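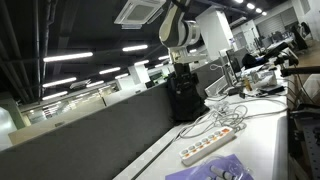

Where do you start with a desk that has disappeared under its own cables? Start with the power strip, and leave the papers, boxes and odd little bottles until the cords are sorted.

Flostham Workroom Notes > Desks and Benches > Taming a Cable Tangle

I know it's tempting to begin with the easy things (I've happily spent a whole morning lining up pens), but cords run under and behind everything else, and whatever you straighten first will only get dragged about again. So make yourself a coffee and give the cables a proper hour.

Save your work and shut down anything that minds losing power. Then turn the strip off at its main switch, pull its own plug from the wall, and unplug the rest.

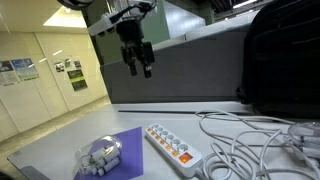 Once the strip is dead, find one loose end and follow it with your fingers all the way to the other. Don't pull! A tangle that looks hopeless is usually a lot of lazy loops lying across each other, and they'll lift apart one at a time if you're patient, whereas one good tug gives you a knot and a bad mood.

As each cord comes free, lay it out straight and look it over for nicks or crushed spots. Anything damaged gets thrown out, however fond of it you are. Put a bit of masking tape near the plug and write on it what the cord belongs to. I used to skip the labels when I worked over at Plirkport, and I paid for it every time something had to be moved.

Now for the slack. Fold the extra length into wide, easy loops as long as your hand and fasten them with 2 hook-and-loop ties, one toward each end of the bundle. Keep them snug but not tight. The strip's own cord is the exception, and I like to leave that one stretched out along the back of the desk, well away from your feet.

Small things come last. I lay a sheet of colored paper on the desk, something bright like purple, and set a clear tray on it for all the little bits, which are awfully easy to lose on a white top.

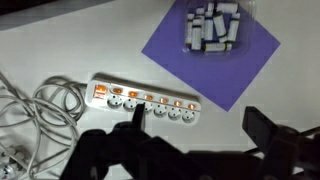

Fashola writes: I did this in June and got through 3 rolls of tape, but my desk is still neat. Do you label both ends of a cord or only the plug?

Reply from the author: Both, if it's longer than my arm!

Kirnden writes: Bread bag clips work nicely for labels too.

Contact | Copyright Flostham Workroom Notes | Back to top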